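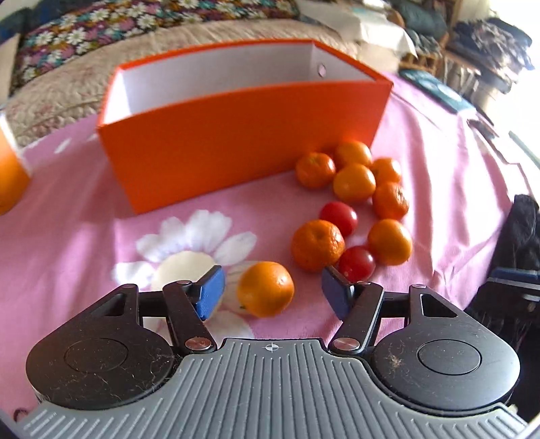

We bought too many mandarins again. The market had them by the crate in January 2026 and I paid for 32 before thinking about where they would go. My fridge is small and the fruit bowl holds a dozen if you stack them badly.

So they went on the pink tablecloth, the one with the daisies, and I sorted them there. Soft ones get eaten first. Firm ones go in a box and keep for a couple of weeks if they aren't packed too tight. I check the stem end, because that is where mine always start to go.

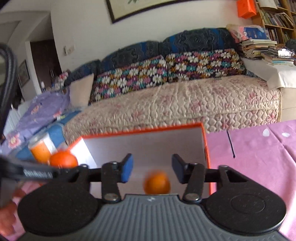

Setareh says I should juice the whole lot and be done with it. I don't mind juice, but a glass takes more fruit than you'd expect and then there is the strainer to wash. I would sooner peel one on the sofa - with a plate, after what happened to the cream bedspread in November. It came out with dish soap and cold water, in the end.

The peels I dry on the radiator and keep in a jar for tea. Qianru showed me that. She leaves hers until they snap, and mine usually get used before then.

If anyone has a marmalade recipe that works with mandarins, send it over. My last batch never set.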